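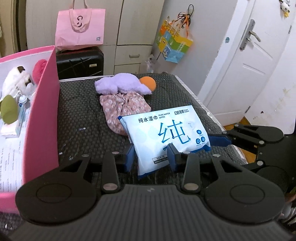
Fig. 1. Picking a packet of wet wipes off a cluttered table, padded two-finger grippers.

Week 2 notes – can machines do chores yet?

Hi all, these are my notes from the lecture, tidied up a bit (thanks to Pallavi Nishad for lending me hers for the part where I lost my chalk and my thread). Last updated Sep 8, 2019.

I asked you at the start who would trust a robot to clear their table, and most of you laughed. Fair enough! But I want you to be able to say exactly what the hard part is, so let's take one chore: put the stuff on the table into the box.

Start with the packet in Fig. 1. It's a flat, glossy thing with crimped edges, lying at a tilt on a bumpy cover. You or I would pinch a corner without thinking, or slide it to the edge of the table and grab it there. A gripper with two stiff fingers has to choose: squeeze across the width and hope the packet doesn't fold up, or get a tip under it. The soft pads help with grip but they also make the fingertips thicker, so getting underneath is worse. Guido Testa asked about suction cups. Good on a smooth flat pack, pretty hopeless on the fabric pouch and the fluffy plush right behind it.

Then there's seeing. The wrapper is shiny, the cover throws back little specks of light, and as the fingers close they hide the very print you were using to find the packet. Remember the Lazaridis reading here – grasp planning on a clean gray bench with one rigid block. Go back to it and mark every assumption that fails on a table like this one. I found 20, and Riet Van Leeuwen says I was being generous.

My own view? Shop floors are mostly fine when the same part shows up in the same place. The Pallgate line we talked about moves 3100 cartons a shift and I'd happily leave it alone. Homes are another matter. I'd say we have machines that can do bits of a chore, slowly, with a person close by.

For next time: read chapter 2 of the Cusetti notes, and write half a page on which object in Fig. 1 you would pick up first and why. Bring it on paper please. The project list goes up in December, so if you want to work with Adelmo Donati on soft fingers, email him before then.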